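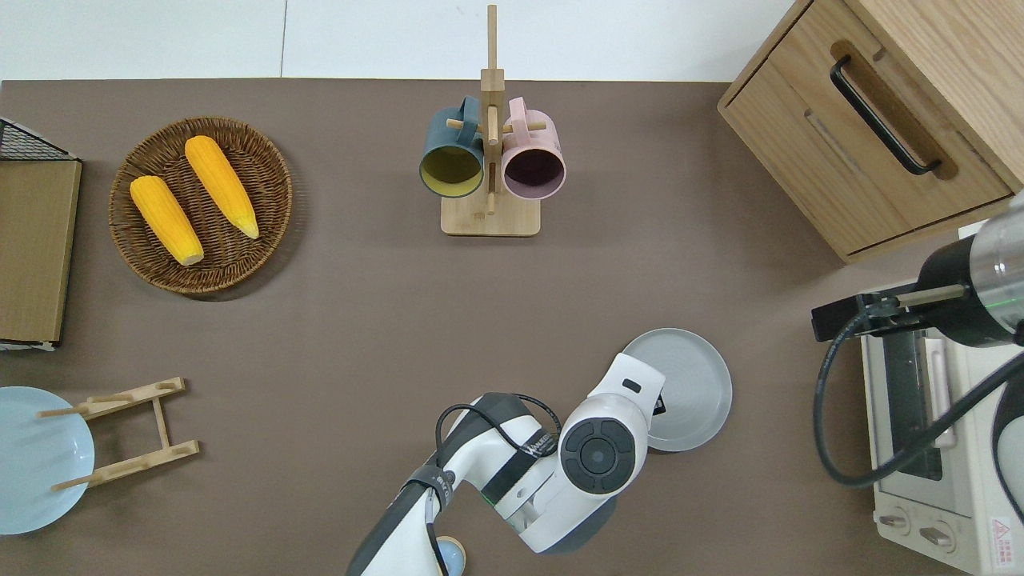
Mug tree

A mug tree (also mug stand, cup tree, or, in my grandmother's house, just "the tree") is a small upright rack for hanging cups by their handles. It has a base, a post, and pegs or arms sticking out of the post. I've been writing these kitchen entries for a while now and this is the one I've looked forward to most, so forgive me if it runs long!

Parts

The base can be square, rectangular or round, and it does more work than you'd think. A stand full of stoneware gets top-heavy, and a skinny base will rock every time you grab a cup. The post goes straight up from the middle on most of the ones I've owned, though I had a metal one with the post set toward one side, and I never warmed to it.

The pegs are where makers really disagree. Some are short and straight, some tilt upward, and some curve into a hook. Tilted pegs hold on to a cup better if the table gets bumped. Straight ones are easier to load one-handed – I like them first thing in the morning – but a mug with a small handle can creep toward the end.

Materials

Bamboo is what I see most in stores now. It's light, it's cheap, and it looks nice next to a matching dish rack. Beech and pine are common too, and there are plenty of coated wire ones, which outlast the wood if the coating doesn't chip. My own Fidby stand is beech and it has a water ring on the base that I've sanded out twice.

Size

For a home stand, measure up before you measure across. A lot of kitchens have about 18 inches between the counter and the upper cabinets, and you need a bit of air above the post to lift the top mugs off. The Vondach stand I tried last February measured 36 centimeters tall and was just right under mine. Big café cups want wider spacing between pegs, otherwise the bottoms knock together and you hear it all day.

Hanging the mugs

There's a right way up, according to my sister-in-law, Maham Virk, but I've never seen two households agree on it. Let go of a mug on a peg and it mostly finds its own angle, which depends on the handle. A big loopy handle lets it swing and tip its mouth down or out. A tight squared-off one keeps it closer to where you put it.

I do like a stand where the cups have a second color inside. Teal outside and mustard yellow in the middle is a lovely pairing, and so is pale pink with a dark plum lining. In a cupboard you'd only see a row of rims.
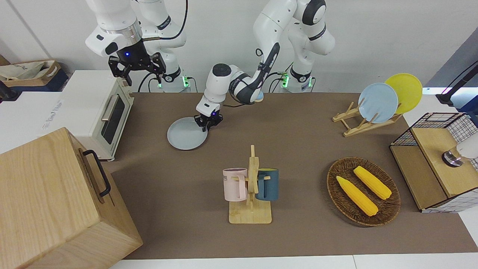
Dry your mugs before they go on, at least on a wooden stand. Water runs down the handle, sits where the peg meets the post, and eventually the joint swells or goes gray. I wipe mine down with food-safe mineral oil a few times a year and leave it 30 minutes before buffing. Please don't put the stand in the dishwasher (I did this, to a perfectly good one, and the pegs all came loose).

Where it goes

Mug trees belong near whatever makes the hot drink. Mine has lived beside the kettle, beside the toaster oven, and for one silly summer on the windowsill. It also makes a natural partner for a plate rack, the kind with upright dowels that hold plates on edge. Put the two side by side and you've got an everyday set out in the open, plates and cups both, with no doors to open.

If you want the table to look less like a store shelf, add something low. A round woven tray does it for me, with whatever's in season sitting in it. Corn is perfect in late summer.
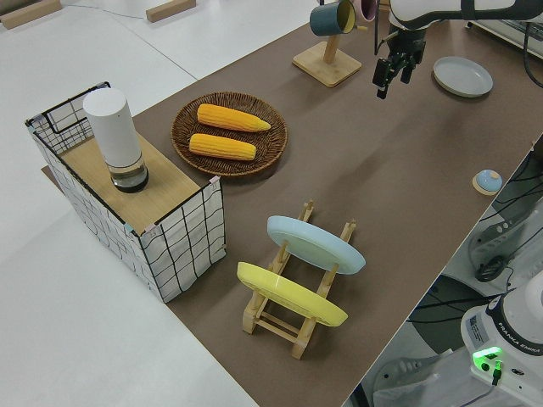 Teal mug on a wooden stand, with plates in a rack and two ears of corn in a woven tray.

Similar items

The cup hook screws into the underside of a shelf and saves the counter space, but then you've made holes. The mug rail is a bar with hooks that goes on the wall. Stacking stands squeeze mugs into a column, and I find them fussy. People also hang bracelets, measuring cups and keys on mug trees. Esfahani used to sell a small one just for espresso cups, and I still kick myself for not buying it.

Last edited 09/09/2026

Related entries
Dish rack
Plate stand
Cup hook
Bread box
Wicker tray
Toaster oven

Comments

Saqib Ghauri
The part about tilted pegs is spot on. We have straight ones and a cat, and I'm down to the ugly mugs.

Zorica Spahić
Could you add something on the folding kind? My mother's had arms that dropped flat against the post for travel. I'd love to know what they're called.

Rhiannon Samuel
Does the mineral oil work on bamboo too, or only on beech? Mine has gone very pale.

Babar Khokhar
Rhiannon, I use it on my bamboo one and the color came back fine. Go easy on the first coat.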